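Small telescope at Stavmont joins search for faint light between galaxies

A group of astronomers at the Stavmont observatory has started a new survey of the faint light that lies between galaxies. The first observations were made in November, and the team plans to continue for 28 months.

When galaxies pass close to each other, some of their stars are pulled out and stay in the empty space between them. The light of these stars is very weak, much weaker than the natural glow of the night sky, so it is easy to lose it during the processing of the data.

The Stavmont team uses a telescope with a mirror of only 12 inches. For this kind of work a small instrument can be a good choice - it sees a wide piece of sky at one time, and its simple optics spread less light from bright stars. Each field will be observed on many nights, and the exposures will be added together by a program named Yimyam, written by Shirin Farahani.

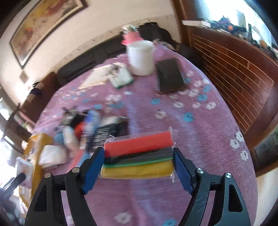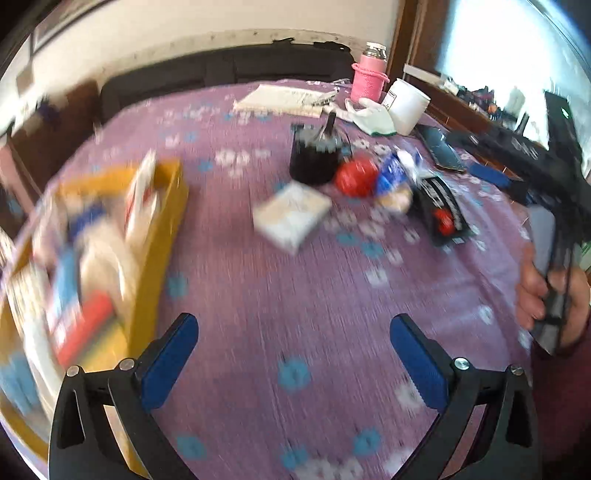
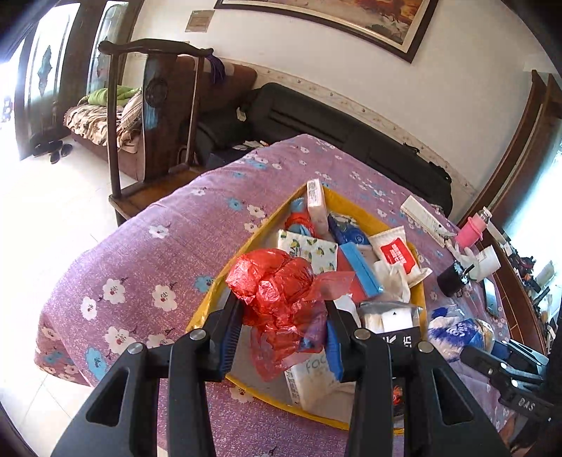

Oranuch Boonchu is more careful about the plan and said that thin clouds of dust in our own galaxy also reflect starlight, and that in a deep exposure they can look almost the same as the light of lost stars. She would like to see every field compared with infrared maps before any result is published.

The team agrees that dust is the main difficulty. Two of the first fields were already removed from the list for this reason, and were replaced with others farther from the Milky Way.

The survey will cover 3,000 galaxies in total, most of them members of small groups. A second telescope of the same type is being prepared at Brerkow, where the sky is darker but the winter is often cloudy. Kamol Wannasri, who leads the work there, expects to open the dome for tests before the end of spring.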